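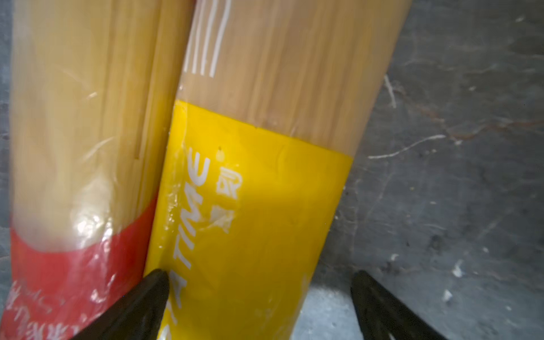
Would it not go faster, a visitor asked at the May open day, if both arms went for the packets at once and stopped waiting for each other? The question comes up at most demonstrations. The short answer is in section 6.5 below. Speed is set low for public sessions and must not be raised to please a visitor.

Kallovura Two-Arm Cell
Demonstration Guide, document 2337
Section 6: Shelving dried pasta at an open day
Fullton, issue of August 18, 2019

6.1 Scope

This section covers the shelving demonstration as given in the Ismail Hall. The two arms take packets of dried pasta from a pile on the cell floor and stand them upright on the upper shelf of the yellow shelf unit. The arms are driven by the Loda control program in its demonstration mode. Teaching new movements is dealt with in section 9 and is not to be done while visitors are present.

One full run is allowed 18 minutes, including the introduction and time for questions. The run does not need to finish with every packet on the shelf. It ends when the time is up or when the operator ends it.

Two staff are needed: an operator, who stays at the control desk, and a guide, who speaks to the visitors. The operator does not answer questions while the arms are live.

6.2 Preparing the cell

Carry out these steps with the arms parked and the motor supply off.

1. Check that both mounting plates are tight on the base rail. Try each one by hand. If a plate moves, do not go on; see section 3.4.

2. Follow the cable of each arm from base to wrist. The conduit must loop freely above the arm and must not be trapped at a joint. Cut and replace any cable tie that has slipped.

3. Place the shelf unit against the marks towards the right rear of the cell, with the open side facing the rail. Push down on the upper shelf with a flat hand. The unit must not rock.

4. Leave the wire basket on the back wall and the hook rack on the right wall in place. Both are stored in the Loda cell map as fixed objects, and the program plans around them. If either has been taken down or moved, load a fresh map before the session.

5. Wipe the gripper fingers with a dry cloth. Do not use polish or spray cleaner.

6. Look over each packet. Reject any that is split, has a loose end seal or has been taped. Broken strands on the floor are a nuisance to clear and can get into the rail.

7. Lay the packets in a loose pile in front of the shelf unit. Let them overlap and point in different directions. Mix the colours and brands. A tidy row makes an easy run, but visitors tend to think the positions were fixed beforehand.

Note: Packets that lie side by side with no gap are harder to pick than packets that cross. To take one of a pair, a finger has to come down at the seam between them. Leave at least one such pair in the pile if the guide intends to talk about it.

Note: Clear film gives bright reflections under the hall lights. If a wrist camera shows a white patch where the strands should be, turn the packet slightly. Do not try to cure the fault by dimming the hall.

8. Leave the cell, close the barrier and check that the 1225 mm line on the hall floor is clear of bags, chairs and cables.

CAUTION: The barrier switch stops the arms but does not hold them. After a stop, an arm may settle downwards by a small amount. Never reach beneath a stopped arm.
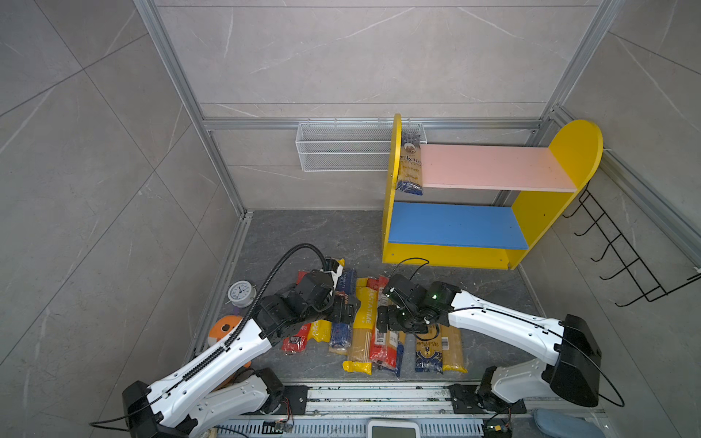
6.3 Starting the run

1. Switch on the motor supply. Wait for the green indicator on the wrist of the right arm. If it does not light, switch off, wait one minute and try once more. After a second failure, cancel the session.

2. Open Loda and choose Demonstration, then Shelf. The program loads with the speed limit already set.

3. Bring up the camera views one at a time: left wrist, right wrist, fixed. Each view must be live and the right way up.

4. Ask the guide whether the visitors are behind the line. Wait for a spoken yes. A nod is not enough.

5. Press Start. Both arms leave the parked position and come in over the pile from their own sides.

6. Keep one hand by the stop button for the whole of the run.

The left arm is normally given packets from the left and middle of the pile and the right arm those from the middle and right. Where the two areas meet, either arm may be chosen. Loda shows the choice on the desk screen by a coloured outline, and the guide can use this to tell visitors which packet is next.

It is common for one arm to hold its packet still for several seconds while the other is low in the pile. Visitors often take this for a fault. The guide should say beforehand that it will happen — a pause announced in advance causes no worry, whereas a pause explained afterwards sounds like an excuse.

6.4 Placing on the shelf

Packets are stood on end on the upper shelf, starting at the left and working to the right. The lower shelf is not used in this demonstration.

1. Watch the first placement closely. The packet should touch the shelf before the fingers open. If it is let go too high it will fall forward, and the height setting must be corrected (Loda, Shelf, Height) before the run goes on.

2. Allow a slight lean. A packet resting against its neighbour or against the side panel is a good placement. Do not stop the run to straighten it.

3. If a packet falls back onto the floor, let the program carry on. It will be treated as part of the pile at the next look.

4. If a packet falls outside the reach of both arms, leave it. Do not open the barrier to fetch it.
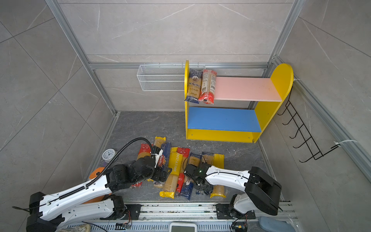
Figure 6-3. Run in progress: two packets on the upper shelf, left gripper holding a blue packet.

Packets differ in how well they stand. Those with a broad, square-folded base are steady. Those with a gathered or pointed seal may need support on one side, and should be placed among the first so that they can lean on the side panel. The order can be set by hand under Shelf, Order, but the automatic setting is good enough for most sessions.

CAUTION: Do not raise the grip force above the demonstration value. The strands break inside the film before the film itself shows any mark, and a packet that has been crushed will bend at the next pick.

6.5 Working with both arms

Both arms can be over the pile together, but only one is allowed to close its fingers on a packet at any moment. The same rule holds at the shelf: one arm places, the other keeps out. This is a setting in Loda (Arms, Take turns) and is locked in demonstration mode. Packets in a pile rest on each other, and a pull on one end will shift the rest. With turns switched off, the second arm would often be closing on a position that was true a moment ago.

If asked how much time would be saved by switching it off, the guide may say that trials at Fullton gave no steady gain, with more dropped packets. 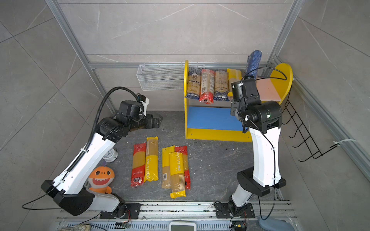 When the right arm is raised at the shelf, its wrist and camera housing come close to the upright packets. The left arm should then be waiting over the floor with its fingers clear of the pile. Check this on the fixed view. If the left arm begins to rise towards the shelf before the right has withdrawn, press Hold and note the time shown on the desk screen.

Hold and Stop are different. Hold freezes both arms with power on and the run can be taken up again from the same point. Stop cuts the motor supply, and the run has to be started afresh from 6.3, step 1.

6.6 Ending the session

1. Press End at the desk. Any packet in a gripper is put down on the floor first, then both arms park.

2. Switch off the motor supply and take out the key.

3. Let visitors come up to the barrier if they wish. They may look, but they may not lean over it.

4. When the hall has been cleared, open the barrier and remove the packets from shelf and floor. Check each one again as in 6.2, step 6.

5. Save the run log under the session date. Enter any use of Hold or Stop in the cell book, with the reason.

Packets used in a demonstration are kept for further sessions in the lidded crate under the control desk. They are not to be given away or eaten. For the list of spare gripper fingers and cable ties, see section 11.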